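Okay, plush people, thread time! I have spent the whole weekend sorting the stuffed animals and I have so many thoughts. 1/9

Background: I run the toy shelf at our swap in Daltstead (Monday evenings, come say hi!). We got 48 plush in one go, in giant bags, and every single one needed a look before it went out. 2/9

First thing I do is the squeeze test. Go over the whole toy with your fingers, belly to toes, and feel for hard lumps, loose beads or a seam that gives. You get fast at it, and it's weirdly relaxing. 3/9

Second, the face. Stitched eyes go straight to the baby bin. Plastic eyes get a good tug and go on the big kid shelf. If an eye wiggles I sew it down that same night or I will forget, I know myself. 4/9

Find the tag! I love a toy that still has its tag. Washing info, stuffing info, sometimes the name of the character. No tag means cold water, pillowcase, gentle cycle, and then air dry on a rack for as long as it takes (the big bear took all of Saturday AND Sunday). 5/9

Long shaggy fur needs a pet brush, the soft kind. Hold the toy down with one hand and brush away from the face in short strokes. Do the arms last, they flop everywhere. I paid 5 bucks for mine and it's the best thing in my whole kit. 6/9

And now my favorite, the sloth!! Or sloth-ish, we've been arguing. Purple-gray shag, white face, little brown eyes, the goofiest open smile, round white paws. Tag still on! We call it Wan and I am not sure I can give it up. 7/9
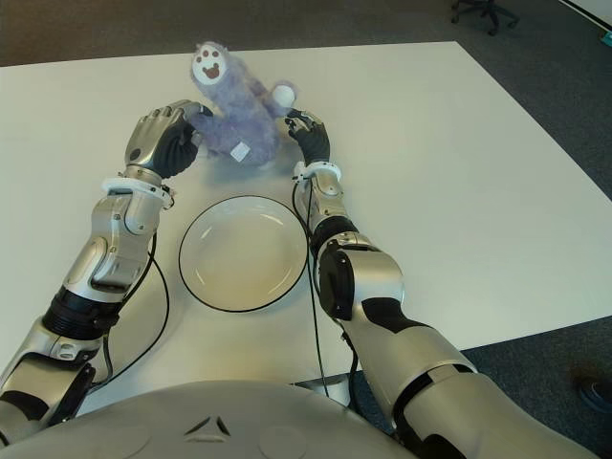 Where they all go next: babies' bin by the door, shaggy ones up high where they stay fluffy, tiny ones in the clear jars. The jars were a gamble and I LOVE them. Kids can see everything without dumping it all on the floor. 8/9

Still to do: a rabbit with one ear hanging on by a thread, and a bag I haven't even opened. If you've got a good trick for matted fur around the paws, please send it my way, I'll try anything this week! 9/9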